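A morning at the Jimitz open day

I went along to the Jimitz open day in February mostly because I wanted an answer to a question that bothers me every time I hoover: can a machine do this for me yet? I don't mean the floor (we've got a little disc for that and it gets stuck under the sofa). I mean the fiddly stuff. Putting things back on shelves, wiping round the plants, tidying up after the kids.

The place is bigger than it looks from the road, and they let us in ten at a time. Our guide was Jong-dae Baek, who works on the shelf-tidying side and talks at a terrific speed, so I've probably missed half of it! He started with the practice runs. Before a job like putting a plant on a shelf gets anywhere near real furniture, they try it over and over on a computer, in a made-up room with made-up shelves. The task we were shown was number 3068 on their list, which made me wonder what the other 3067 were. Folding fitted sheets, I hope.
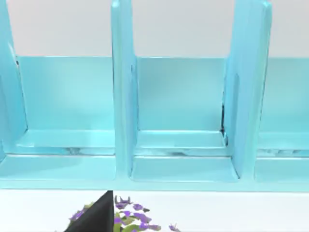

Anyway, I asked him why leaves. I'd have thought a box or a tin would be the sensible place to begin, and he said yes, they did those ages ago and got quite good at them. Leaves are a nuisance. They bend, they hide each other, and there isn't an obvious bit to get hold of. My own approach is to grab the pot and hope, and he laughed and said theirs was much the same for the first year.

Then we went through to the workshop to see Won, their real one, having a go at restocking a little shop shelf. Packets of tea, mainly. It managed nicely for a while, then spent 90 seconds on one packet that I could have put away with my elbow. A lady next to me started whispering "go on, go on" at it and by the end we all were. It got there! Big cheer.

The other stand I liked was Dasum, the laundry people, who had a machine folding tea towels. Lovely neat corners, but you had to hand it each towel flat, at which point I might as well fold it myself.

So, chores. Shop shelves with the same packets every day, I can believe in fairly soon. My kitchen, no. Jong-dae reckons pot plants will be sorted well before anyone cracks a teenager's bedroom.

Tea and a bun in the café was £2, and parking is free if you get there before 10.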